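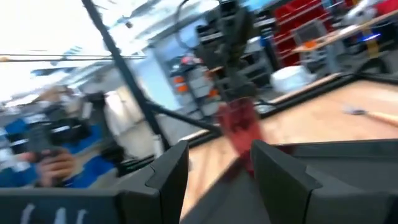 Laut einer Zuschrift aus Sindau werden die roten Becher nach einigen Monaten im Geschirrspüler stumpf, und man wüsste dort gern, ob das ein Reklamationsgrund ist. Ist es nicht. Kunststoffbecher mit transparenter Einfärbung trüben durch Reiniger und Abrieb ein. Die Trübung betrifft die Oberfläche, die Dichtigkeit bleibt erhalten.

Bei welcher Temperatur sollen Kunststoffbecher gespült werden?
Bei höchstens 59 °C, im Oberkorb, ohne Trocknungsprogramm. Becher mit Facettenoberfläche von Hand vorspülen, in den Kanten setzt sich Kalk ab.

Kann man die Becher ineinander stapeln?
Glatte Becher ja, bis zu acht Stück. Facettierte Becher nur einzeln lagern, sonst verkanten sie und lassen sich schlecht trennen. Modelle mit Ringbügel hängt man am besten auf.
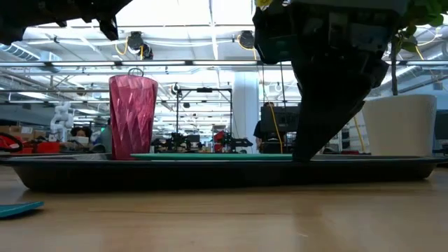 Für ovale Tabletts gilt beim Bestücken: schwere Teile nach außen über die Auflagefläche, flache Teile in die Mitte. Ein Pflanztopf an einem Ende braucht am anderen ein Gegengewicht, wenn das Tablett getragen werden soll. Bleibt es auf dem Tisch stehen, ist die Verteilung beliebig.

Hält der niedrige Rand Flüssigkeit zurück?
Nur kleine Mengen. Nach dem Gießen den Übertopf leeren — der Tablettrand ersetzt keinen Untersetzer.

Hinterlässt das Tablett Spuren auf Holztischen?
Auf geölten Flächen möglich, vor allem bei Staunässe. Filzgleiter (Best.-Nr. 2065, Packung zu neun Stück) schaffen Abstand. Auf lackierten Flächen sind sie entbehrlich.

Wofür sind die flachen Bretter gedacht?
Als Ablage für Brot, Besteck oder Notizzettel. Als Schneidunterlage sind sie nicht freigegeben, Messerspuren fallen nicht unter die Gewährleistung.

Passen Teile der Serie Hiswood zur Serie Chauvin?
Becher und Bretter ja. Die Tabletts der Serie Chauvin haben eine schmalere Standfläche, große Töpfe stehen darauf unsicher.

Wohin gehen Rücksendungen?
An das Lager Sultasthorpe, Annahme dienstags bis 16 Uhr. Töpfe bitte ohne Erde einsenden.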